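Aligning head camera video with hand-held gripper poses

Posted 20 August 2018 by Onni Nieminen
Filed under: Perception, Tooling

This tutorial covers the step between recording and training: taking a head camera video and two gripper logs and getting them onto one clock and into one coordinate frame. It assumes you already have a recording on disk and that the camera has been calibrated. If it hasn't, do the calibration tutorial first. Bad intrinsics will get you through steps 1 to 3 without an error and then ruin step 4.

The commands use Bavero, our log tool, and Rillitz, the marker tracker. Both run from a terminal.

What you need

- One session folder with the head video, the left log and the right log
- The camera calibration file
- The marker layout file for each gripper
- Bavero 2 or later

Step 1. Check the session folder

Run:

bavero check session/

The tool prints the length of each stream and the number of dropped samples. In the session I used for this page the head video has 3,728 frames and both logs cover the whole of it. If a log is shorter than the video, trim the video to match. Don't pad the log. Padded samples look like a hand holding still, and the training code can't tell the difference.

Step 2. Find the time offset

The three streams start at slightly different times. We open and close both grippers a few times at the start of every recording, and the offset is found from that.

bavero offset session/ --signal width

The tool measures the opening between the jaws in the video, compares it with the width in the log, and slides one against the other until they match. It does this once per hand. The offset for my left hand came out at 11 frames and the right at 2. Those values are written to offset.txt in the session folder. Open the plot it saves next to that file and look at it. You want one sharp peak. Two peaks of similar height usually mean the opening and closing was too regular, and you will have to pick the right one by hand with --pick.

Step 3. Detect the markers

rillitz detect session/head.mp4 --layout left.yml right.yml

This takes a while. The output is one line per marker per frame, with the marker ID and its four corners. Each housing has large and small markers on different faces. Keep both sizes in the layout file. The large ones give a steadier pose, and a small one near the wrist is often the only one left when the hand turns.

Common problems at this stage:

No detections on one hand. The two layout files are swapped, or both use the same IDs. Every ID has to be unique across the pair.

Detections that flicker. Glare or motion blur. Try --adaptive first. If that doesn't help, lower the exposure for the next session, as there is no good fix afterward.

Detections in the background. Set the list of allowed IDs with --only.

Step 4. Solve for the gripper poses

rillitz pose session/ --calib head.yml

Each gripper now gets a position and rotation relative to the head camera. The head moves too, so these poses are no use as actions until they are moved into a fixed frame. Add the head track:

bavero world session/ --head track.csv

Bathroom and kitchen sessions are the ones where I check the head track by eye.
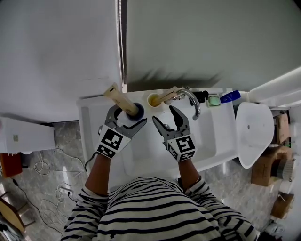 Shiny fittings and plain walls give the tracker few points that it can trust, and the person leans over the work for long stretches. If the track drifts, rerun it with --mask hands so that points on the sleeves and grippers are left out. They move with the arms and pull the estimate along with them.

Step 5. Fill short gaps

Gaps of a few frames can be filled from the gripper's own motion sensor:

bavero fill session/ --max-gap 59

Anything longer than the limit is marked invalid and skipped at training time. Shakuntala Tripathi runs a lower limit for tasks with small objects, and her settings are in the Grurura folder under presets.

Step 6. Export

bavero export session/ --out episode/

Open the episode in the viewer and scrub through it with the pose overlay turned on. The drawn axes should stay on the housings through fast turns. If they trail behind on one side only, go back to step 2 and redo the offset for that hand. If they sit a fixed distance away the whole time, check the marker size in the layout file. It is in meters.

Next: Splitting a long session into episodes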